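Nemell opens soup kitchen counter at Nogueira hall
25 November 2023
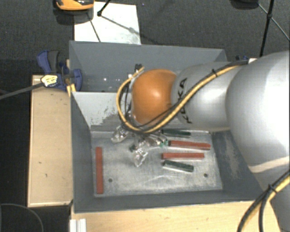

Broth by the bowl, six days a week

A soup counter run by the cook Mattes Voß has opened on the ground floor of the Nogueira market hall. The counter trades as Nemell and seats 32, with a short takeout window on the Dralon Street side.

The opening menu has four soups. Two stay on all winter: a barley and mushroom soup made with dried porcini, and a clear chicken broth with dill dumplings. The other two change with deliveries. This week they are white bean with kale and a carrot soup finished with brown butter and caraway.

Voß starts the chicken broth the night before and strains it at opening. The bones go in with onion skins, celery root and a little vinegar — no salt until the dumplings are added. He uses the same stock for the beans, which are soaked overnight and cooked separately so the skins hold.

Bread comes from Nekex, the bakery two stalls down. Each bowl is served with a slice of its sour rye, and whole loaves can be ordered at the counter before noon.

The hall's old fish stall had been empty for two years before Nemell took the lease. The new kitchen has a 100-liter stockpot, and Voß said he expects to add a fish soup in January, when the hall's smoked haddock supplier returns.

"People ask for chowder every day," he said. "I want the right fish first."

Nemell is open from 11 until the soup runs out. Cards and cash are both accepted, and customers who bring their own container for takeout get a second slice of bread.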